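首页 归档 关于 留言 订阅
分类:上班这件事 / 标签:自动化、车间、牢骚

五号台和我们的手

上个月的班前会上,站在白板前的人说了一句"解放双手"。我旁边的老贾低头看了看自己的手,右手食指缠着胶布,大概在想要怎么解放。

我在Codbridge的Layug那个点干退货检测,干了好些年。退货检测是什么,说出来没人觉得是门手艺:客户退回来的小电器、插排、充电器、台灯,拆包,看外观,插上,通电,测,填单,判它是翻新、拆件还是报废。工作台前面坐一天,手上的动作就那么几样,插、拔、按、拧、翻过来看。我老婆问过我,这种活儿你能跟人讲出什么来?讲不出什么。可是要我带一个新人,我又得带上很久,他还是会把该报废的放过去。

所以公司说要上自动化的时候,我的第一反应是:行啊,你来。

项目叫Bundley,供应商叫Flimar。名字听起来像一对卖冰淇淋的。Flimar那边来过两拨人,第一拨穿皮鞋,看了一圈,拍了不少照片,夸我们车间干净(那天是专门打扫过的)。第二拨穿球鞋,抬来了架子、线、铝型材和几个箱子,在原来堆纸板的那一角搭了起来。穿皮鞋的人讲的是未来,穿球鞋的人问我们插线板在哪里。我对第二拨人没有意见,他们中午也在我们食堂吃饭,也嫌那个汤咸。

我有意见的是第一拨人留下的那份材料。材料里有一页叫"岗位演进",左边一列是现在的岗位,右边一列是将来的岗位,中间用箭头连着。检测员的箭头指向"机器人训练师"。我问了一句训练师的工资级别是哪一级,回答是"还在跟人事对齐"。几个月过去了,还在对齐。我们组里现在谁要是不想回答一个问题,就说还在对齐。中午你吃不吃那个鸡腿?还在对齐。

先说我自己的立场,免得有人在留言里骂我是砸机器的。仓库那头的传送带是我举双手赞成装的。从前退货是用地牛拉过来的,一个人拉,一个人扶,冬天门一开一关,两个人都冻得够呛。传送带装好以后,原来拉车的两个人一个去了收货口,一个学了叉车,钱没少拿,腰也好了。自动封箱机我也赞成,虽然它隔三差五要闹脾气。这些东西有个共同点:装好那天你就看得见它在干什么,它替你省了哪一下,清清楚楚。

Bundley的麻烦在于,装好了以后,干活的还是我们。

具体是这么个干法。检测线上照旧有人坐着测,跟以前一样。另外每个班抽几个人出来,到那一角的台子上去,两只手各拿一个夹爪,像拿着两把大号的怪剪刀,用它去做平时用手指头做的事。把插头对准,送进去,拔出来,把插排转个方向,再来。做的时候有东西在录,录下来的就是给机器学的。一段做完,台子清掉,重新摆,再做下一段。

我们这批人第一次去的时候都觉得好玩。小年轻们抢着上,老贾也去了,回来说像戴着棉手套绣花。玩了两天就不好玩了。手指头上本来有的那些东西全没了,插头碰到孔边上那一下的轻重,簧片咬住的那一下,用手做的时候连想都不用想,换成夹爪以后,你得靠眼睛,靠手腕上传回来的一点点抖动去猜。眼睛酸,脖子也酸。下班骑车回家,捏刹车的时候手都不大听使唤。

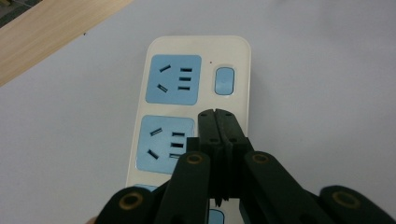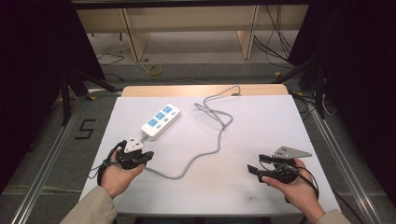
说到底我想讲的是定额。检测线一直有定额,一个班200件,这个数字是很多年里一点一点磨出来的,有人吵过,有人罢过半个下午,最后大家都认。录制台没有这段历史,它的定额是从Flimar的表格里直接抄过来的,每班400段。定这个数的人,我猜是拿一段的平均时长去除班次的时长,除完了觉得挺好。可是你得看看一段里头是什么:像第二张里那样,左手那个夹爪的尖上夹着一个白插头,右手还端着另一个,两个夹爪都拖着黑线,灰色的电源线还松松垮垮地绕在台面上,插排斜着放。线往哪边弹、插头往哪边歪,每次都不一样。地上漆着个5,我们就叫它五号台,谁被派到五号台,别人就拍拍他肩膀。

我头一天做了一半多一点。组长没说什么,只是把表格转过来给我看,我的那一格是橙色的。第二天我做得快了些,方法很简单,把插排每次都摆在差不多的位置,插头每次都从差不多的角度去送,碰到线缠住就整段作废重来,不去解。颜色变绿了。Flimar的一个小伙子后来看录像,皱着眉头过来问,能不能多一点变化,最好各种情况都有,尤其是不顺利、然后救回来的那种,那种最值钱。我说可以,那定额能不能降一降?他说定额不归他管。

我对这个小伙子没有恶意,他人不错,还给我们看过他电脑上的东西。可是事情就这么摆在那儿:要数据的人想要的是难的、乱的、费时间的,发表格的人要的是数目。夹在中间的人当然去做最容易变绿的那种。以后机器学会了,学的是一帮人怎样糊弄一张表格,到时候它在线上干得不好,又会有人说是训练数据质量的问题,再往下追,就追到我们头上。我在厂里待得够久,这种事追到最后总是追到拿最少钱的那一层。

公司管这事的是Philomena Ní Mhurchú,她是从爱尔兰那边调过来的,名字我练了一个礼拜才念得像样(还是不像)。我跟她吵过一次,也不算吵,就是在她办公室里站着说了挺久,谁也没坐下。她跟别的经理不一样的地方是她真的去五号台做过,做了一个上午,出来的时候甩着手腕。所以有些话跟她能讲。

我问她,机器学会以后,检测线上留几个人。

她说现在没有裁人的计划。

我说我问的是留几个。

她想了想,说她不知道,又说她如果知道也未必能告诉我,但她这会儿是真的不知道。这个回答我回去想了好几天。要论安慰人的本事,第一拨穿皮鞋的比她强多了,但是她这句话我信。信了以后更睡不好。

后来她去争取了一件事,录制台的定额从400改成了不设数目,只看时间,每人每次最多一个半小时,做完必须换回线上。这件事我得记她一功。改的那天是个星期四,下午通知一贴出来,五号台前面就有人吹口哨。但是表格没有撤,格子还在,颜色还在,只是旁边加了一行小字,写着"仅供参考"。你们在单位里见过哪张表格是真的仅供参考的?反正我没见过。

再说钱。录制台有补贴,这个要讲公道话,每个月做满时数的人多拿600块。年轻人里头有人把它当回事,算得很精,跟不想去的人换班。老贾不换,他说多拿600块把手艺卖出去,卖便宜了。我说你那手艺在别处也没人出价。他不吭声。我说完就后悔了,话是实话,但不该由我来说。

这里头有一个问题,我问过一圈人,没有得到像样的答复:录下来的那些东西,算谁的。合同里写的是工作成果归公司,这个我懂,我测出来的单子当然归公司。可是我怎么拿插头,怎么在它卡住的时候往回退一点、稍微转一下再送,这也算工作成果?公司再把它给Flimar,Flimar会不会拿去给别的厂子用?别的厂子也有检测员的。有个同事说你想多了,你那几下子谁都会。可要是谁都会,何必花这么多钱搭那么一套架子来录我。

人事那边发过一份同意书,两页纸,写得倒不难懂,说录像只拍手和台面,不拍脸。我签了。大家都签了。不签会怎么样,同意书上没写,也没有人试过。签的时候发同意书的姑娘一直在看墙上的钟,因为后面还排着一个班的人。我在第二页上看到"自愿"两个字,旁边就是我的工号。

接着说变化,慢的那种变化。

以前检测线上是说话的。手在动,嘴也在动,谁家孩子考试,谁家老人住院,哪个牌子的台灯最近退得多、毛病出在哪儿,都是这么说着说着传开的。我刚来的时候认得出某一种插排里面的铜片装反,就是听旁边的大姐闲聊听来的,哪本手册上都没有。录制台上不让说话,倒也没有贴条子,就是那个气氛,人坐在架子下面,头顶上横着一根黑杆子,两只手举着东西,没法聊。一个半小时下来,回到线上的人也不怎么想说话,眼睛还没缓过来。现在线上有时候整个上午就听见插头进出的声音。

还有一样,新人。今年来的新人,头一个礼拜就被派到录制台去,理由是他们手快、不抗拒新东西。他们学会用夹爪插插头比学会判一个插排该不该报废要早得多。有个小姑娘跟我说,师傅,我都录了那么多插排了,可是还不知道它们有什么毛病。录制用的都是好的,挑过的,干干净净,开关能按,孔里没有焦痕。她当然看不到坏的。可是我们这个岗位存在的原因,就是有坏的。

我拿这话去问那个小伙子,他说他们现阶段先做操作,判断是下一阶段的事,会用另外的办法,用相机看。我说很多毛病看不出来,要插上去晃一晃,听,闻。他很认真地记下来了,记在一个本子上,写的是英文。他问我闻什么,我说闻焦味,还有一种不是焦味的味道,有点甜,是里面的胶热了。他问能不能描述得更具体。我描述不了。我跟他说你明天来线上坐着,碰到了我叫你。他来了,坐了半天,那半天一个都没碰到。隔了一个礼拜碰到一个,他已经回总部去了。

我不是说机器永远学不会这个。我没资格说永远。二十年前我也说过网上没人会买鞋。我只是觉得奇怪,花力气去录的,偏偏是我们工作里最不要紧的那一部分,把插头塞进孔里。这部分要是真的给机器做了,剩下来的是闻、是听、是拿主意,那倒也挺好,我愿意干。可是到那时候线上的人手里没有插头,他靠什么去练出那个鼻子呢?这是老贾提的问题,不是我想出来的,我觉得比会上所有人提的都好。会上没有人接。

给大家报一下进度,因为上次写这个的时候有人留言问。机器那条胳膊秋天装上来过,试了些日子。做得怎么样呢,顺的时候挺像回事,慢悠悠地过去,停一下,插进去,围观的人里还有人鼓了掌,我也鼓了。不顺的时候它会把插头抵在孔边上一直使劲,使劲到旁边的人忍不住伸手,然后被安全员骂。按Flimar给的说法,光是插排这一样就还要再录大约3000段,录完重新训练再看。再看是看什么,看到什么程度就算行,没有写。我在白板上问过,用红笔写的,第二天被人擦了,可能是值日的擦的,白板本来就每天擦。

有朋友劝我,说你这种态度吃亏,应该主动一点,去学学怎么维护那套东西,将来好歹占个位置。道理我懂。我也报了名,公司开了个晚间的课,讲怎么标定相机,怎么检查数据有没有坏的。去了两次,听得懂一半,另一半是讲课的人太快。课上的人都在拍屏幕,我也拍,拍了回家没有再看过。第三次那天晚上我女儿发烧,没去,后来就续不上了。打算过完年再报一次,如果还开的话。

说几件小的,不成系统,想到哪写到哪。

夹爪的握把对小手不友好。我们组女同事多,有两个人做完虎口磨红了,后来自己拿布条缠,缠完好一些。Flimar的人看见了,说布条可能会松,又说他们会反馈。布条现在还缠着。

台子的高度是死的。个子高的人得弓着,矮的人得抬着肩。检测线上的凳子能升降,那是十来年前有人腰坏了以后才换的。录制台等于把这一课又从头上一遍。要是当初搭的时候叫一个在线上坐过的人去看一眼,五分钟的事。没人叫。

录制的时候,插排永远是从最顺手的那个方向摆的。真正的退货不这样,有的线绕成一团还打着胶带,有的插头上粘着价签,有的干脆泡过水装在塑料袋里。我提过,用退货的实物来录。答复是先跑通标准流程。我有点怕他们跑通以后就不记得还有不标准的。

最近线上有人开始模仿机器。先是开玩笑,慢慢地伸手,停一下,再插,嘴里配着"嗡"的声音。后来我发现有的人不开玩笑的时候也停那一下了,录得太多,手回不来。我自己也有。在家插手机充电器,对着孔停了一停,我老婆问你干吗呢。

Philomena前几天又找我,说总部要办一个分享,想让一线的人讲讲合作的感受,问我去不去。我问能不能讲定额那一段,讲同意书那一段。她说可以讲,稿子要先给她看。我说你看完会不会改。她说不会改,但是她上面的人会不会改她不保证。我说那我考虑考虑。旁边有人替我答了,说还在对齐。她居然听懂了,笑了一下,看来这话已经传到办公室里去了。

稿子我写了个开头,写着写着就写成了这篇博客,那边的反倒还空着。要是真去讲,我想要三样东西,先写在这里,有同行的帮我看看合不合理:录制台的高度能调;用真退货来录,哪怕慢;"训练师"三个字如果要写在我的工牌上,先把级别定下来,定多少都行,得有个数。老贾说还要加一条,机器上线以后,每个班至少留两个人用手测,不归机器管。我说这条他们不会答应。他说你先写上。

写上了。

明天早班,轮到我去五号台,现在去睡。留言我周末回,上次问插排翻新标准的那位,我没忘,那张表我得先问问能不能外传。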